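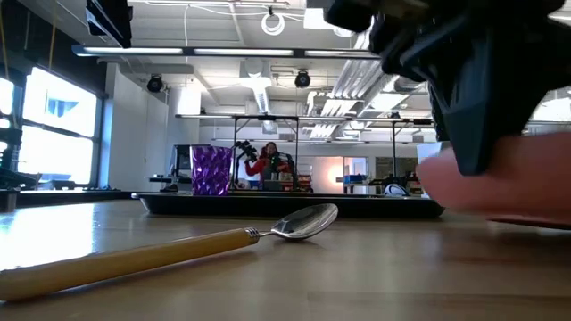

5. Laying a tray: one small chore examined in detail

Reading time: 7 minutes

The earlier sections dealt with chores that machines already do well enough to be sold for, such as washing floors and moving cartons along a fixed route. Here we turn to one that sounds easier than either. The Tratitz tray task asks a pair of robot arms to lay a shallow tray with a plate, a cup, a fork and a spoon. Someone who works in a canteen does it many times an hour while talking about something else.

We chose it for two reasons. Canteen managers who answered our first survey put it high on the list of jobs they would hand over if they could. It also contains, in a small space, most of the things that still give a two-armed machine trouble: thin objects on a flat surface, a translucent object, a raised rim that has to be cleared, and a second arm that may be in the way.

5.1 Workstation and objects

The two arms face each other across a wooden table and reach inwards over the tray. Each ends in a gripper with two fingers. A black frame is fixed to the tabletop. The table is otherwise an ordinary one, and we did not cover it with a mat. This matters more than it may seem. On a soft mat the fingers can press down a little and slide under a spoon handle. On bare wood they cannot, and a spoon has to be taken by the sides of the handle or by the neck.

The tableware was bought for people to eat with and has not been altered. The spoon has a metal bowl and a tapering handle that is thickest at its rounded end. A grip near that end is firm but leaves the bowl hanging some way out in front, and it tends to swing. A grip nearer the collar balances better, although there is less to hold.

The room is a working one. Other stations run at the same time, people sit at them, and daylight comes through large windows on one side. We did not draw blinds or ask colleagues to stay out of sight. A household kitchen would offer no such help.
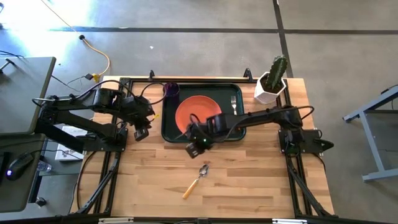
Figure 3. Tray task part-way through: plate, cup and fork on the tray, spoon still on the open table below it.

5.2 Procedure

A run starts with the tray in place and the spoon on the table. The other pieces may be on the tray already or waiting beside it, according to the start card drawn for that run. Either arm may pick up any piece. The run ends when all four pieces lie inside the rim, when the operator stops it, or when the time limit is reached.

We recorded 200 runs at the Brundgate site. All used the same control policy, trained beforehand on demonstrations given by two operators. It was not trained further between runs. Santoro supervised the first half of the runs and Rizzi the second, and each later scored the half she had not supervised.

A run was scored as complete if every piece was inside the rim and the cup was upright. We were generous about neatness. A fork with its tines pointing the wrong way still counted, as did a spoon resting against the plate. A stricter scorer, or a diner, might well have objected.

Runs that did not finish were sorted by the piece involved in the last failed attempt. We used the Rilinel sheet for this, which was written for hospital kitchens and needed only small changes. The full sheet is given in Appendix C.

5.3 Results

Of the 200 runs, 121 were complete. In 56 of the others the last failed attempt involved the spoon. The remaining 23 were divided between the cup, the fork and stops made by the operator, and we do not think those groups are large enough to compare with one another.

The spoon failures were of two main kinds. In the first, the fingers closed above the handle and came up empty. The arm usually tried again, often at the same height, and could go on doing so until time ran out. In the second, the handle was gripped but the bowl caught the rim of the tray on the way across. What happened next depended on how tightly the spoon was held. Sometimes it turned between the fingers and dropped flat on the tray, and the run was scored complete. Sometimes it fell back on to the wood and had to be found again.

The plate hardly figured. It is wide and round, it can be held by the edge from almost any side, and a small error in its position does no harm. Had we reported on plates alone, this would be a cheerful paper.

The cup was harder than the plate and easier than we had feared. Its faceted side breaks up the light, and we expected the cameras to place it badly. They did so at times, mostly with low sun from the windows, but the fingers open wider than the cup and there is room for error. Upright objects forgive a sideways mistake in a way that a spoon lying flat will not.

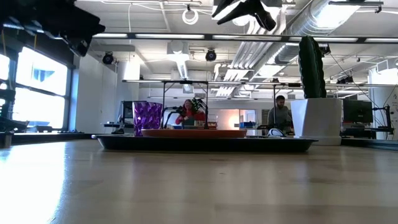 Figure 4. Table-level view of the tray with cup and plate; a second workstation is in use behind.

5.4 The arms in each other's way

Working with two arms ought to be quicker than working with one. In our runs it was quicker when the pieces were well apart. When they were close together the arms often waited for each other, and for long stretches one of them hung beside the tray while the other worked.

The position of the tray has something to do with it. An arm that reaches across the near rim covers part of the plate and part of whatever lies next to it, both for the overhead camera and for the other arm. An operator standing at the table leans over and looks. The policy has no equivalent habit. We tried a version that drew the working arm back before each new grasp, and it lost fewer pieces from view, but every run took longer and the operators found it tedious to supervise.

We also left a potted cactus at one corner of the table, beyond the end of the tray. It takes no part in the task. Homes have plants, fruit bowls and post lying on the table, and a machine that needs them cleared away first has given its owner a new chore.

5.5 What this says about readiness

A completion rate of 121 in 200 is a respectable laboratory figure and a poor kitchen one. A canteen that got three trays right out of every five would need a person to stand at the end of the line and put the rest straight, and that person could have laid the trays.

We would separate two questions that are often run together. One is whether the arms can do the movement. They can: every piece was placed correctly many times, including the spoon. The other is whether they notice when they have not done it. On this they were weak. Most of the long failures contain a moment at which a person would have seen that the hand was empty and reached a little lower. A finger sensor of the kind fitted at the Sorrentino workshop would probably catch the plain cases, and we intend to borrow that arrangement for the next round.

There is also the question of who is being helped. The managers we surveyed wanted trays laid before the morning rush, at an hour when few staff are in. A slow machine might be acceptable then, provided it stopped safely and left a clear note of which trays needed attention. For a household the case is thinner. Laying one tray takes a person less time than switching on the station, and the station takes up a table.

For someone with limited use of their hands the sums are different again. Speed matters less and independence matters more. We have no data on such users and make no claim, except that a study of them should be designed with them from the start – our own start cards were drawn up by people who lay tables without thinking.

5.6 Limits of the study

The results come from one room, one set of tableware and one policy. All starting positions lay within reach of at least one arm. We did not test wet cutlery, stacked cups or paper napkins, and several managers told us that napkins are the worst part of the job. The scorers were also the supervisors, if never of the same half, and an outside scorer would have been better.

Section 6 takes up the cost of supervision, using the same runs.

Comments (3)

canteen_shift_b: We lay ours the night before. Spoons are a nuisance for us as well, they slide about as soon as you lift the tray. I would like to see it done with the tray being carried afterwards.

Marrow: Is the time limit given anywhere? I looked through 5.2 twice. If it keeps trying at the same height then a longer limit would hardly change the total, but it would be good to know.

L. Rizzi: It is in Appendix C with the scoring sheet. You are right that a longer limit makes little difference for the empty grasps. It helps more when the spoon has fallen back on to the table.

Contact the authors | © Tratitz project, Brundgate | Back to top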